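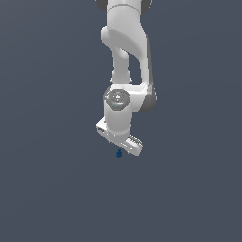 Section 4 of this guide is for packing leads and operators whose stations are moving to the Ploline arm, and it covers the change from hand packing to a shared station. Work through it in the simulator before the arm at your station is powered. Learn the parts by sight first: the white gripper at the bottom, the ridged finger, and the gray disc on the wrist joint with its small green and cyan lights. The dark blue piece under the gripper stands in for a part to be packed.

Home | Guides | Station Set-up | Safety | Contact

4.1 Before the first shift

1. Log in at the station panel with your own badge.
2. Open Job List and choose the job number on your work order. The practice job is 1537.
3. Set the speed limit to 600 mm per minute. Leave it there for the first week.
4. Run the job once in the simulator. Watch the whole cycle.
5. Press Accept. The panel asks for a second badge, which must be the lead's.

Note: Job 1356 was written for the old Gidska trays. Do not load it on a Puremano line.

4.2 What operators do now

1. Fill the infeed tray and check each part for damage. The arm does not inspect.
2. Clear stops from the panel. Up to 69 stops can be stored before the oldest is erased.
3. Write the cause of each stop in the station log.
4. Trade places with the labeling operator at every break.

CAUTION: Press Hold and wait for the panel to show HELD before you reach into the tray area. Closing the job window does not stop the arm.

Note: Lifting full cartons is no longer part of the packing job. Carton moves go to the Ogbonna conveyor crew. Pay grades stay as they were in June. Operators who do not want a shared station can ask for labeling or receiving.

4.3 Questions and changes

Send corrections to Mereana Stubbs in the training office, with the job number and the step. Do not edit a job at the station.

Revised Sep 5, 2025

Print this page | E-mail this page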